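Cloleden Recipe Cards

README for the card set and the files that go with it

What is in this folder

Cloleden is a collection of household recipes typed up as plain text, one recipe to a file. It holds more than 700 cards, nearly all of them for everyday British home cooking: soups, pies, puddings, preserves, bread and a fair number of things to do with leftovers. The cards were handwritten or typed on index cards between the wars and for a while afterwards, and came to me in boxes. I have typed them up in the order they were found.

The set is meant for people who want to read old recipes, search them, or build something with them. It is not a tested cookbook. Most of the recipes have not been cooked by me, and some leave out steps that the writer clearly thought were obvious.

Folder layout

cards/ – the recipes, one text file each
index.csv – one row per card, with title, box, category and notes
units.csv – old measures and what I have taken them to mean
corrections.txt – changes made after the first release
fava/ – the small script that builds the index

File names start with the box name and then a running number, for example holroyd-0029.txt. Numbers are never reused. If a card turns out to be a duplicate, its file stays where it is and the notes column says which card it repeats.

The boxes

There are 3 boxes. Holroyd is the largest and the tidiest, with dividers for meat, fish, sweets and so on. Haltus is smaller and has no order at all, and its cards are often written on both sides. The third has no name on it and is listed as "loose". It holds recipes cut down from larger sheets, so the titles are often missing.

Where a title is missing I have made one from the main ingredient and put it in square brackets. Please keep the brackets if you copy the title elsewhere.

How the cards were typed

Spelling is kept as written, including "receipt" for recipe and the various attempts at "blancmange". Crossed-out words are left out unless the replacement can't be read. A word I could not read is shown as [?]. A word I could read but am not sure of has a question mark straight after it, with no space.

Fractions are typed as 1/2, 1/4 and so on. Oven heats are left in the writer's own words. "A quick oven" appears on a great many cards and I have made no attempt to turn it into a temperature – the writers did not all mean the same thing by it.

Line breaks follow the card. This makes some files look odd in a narrow window, but it helps when checking them against the originals.

Categories

Each card has one of 7 categories: soup, main, vegetable, pudding, baking, preserve, other. "Other" covers drinks, sauces, invalid food and household mixtures such as furniture polish. The polish and cleaning cards are marked "not food" in the notes column. Please filter these out before using the set for anything to do with eating.

A savoury pie goes under main, even when the card is mostly about the pastry. Suet crust without a filling goes under baking.

Building the index

Fava reads every file in cards/ and writes index.csv. Run it from the top folder with no options. It stops at the first file without a title line and prints that file's name. It does not touch the notes column, so notes written by hand are safe.

Known problems

29 cards in the Haltus box have water damage along the bottom and end part way through the method. They are marked "incomplete".

Pints and gills are used loosely. The values in units.csv are the standard imperial ones and may be wrong for any single card.

Some preserving recipes use methods that would not be considered safe now, mainly for bottled vegetables and meat. Check a current guide before trying any of them.

Corrections

Send corrections with the file name and the line as it should read. I go through them in April and put them all into one release. Small spelling fixes are only made where my typing differs from the card.
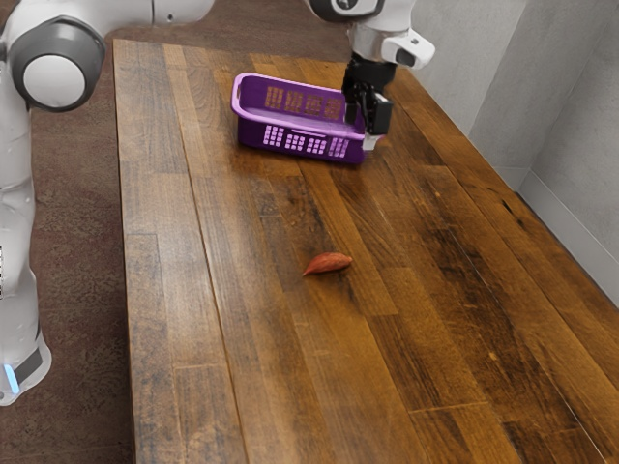
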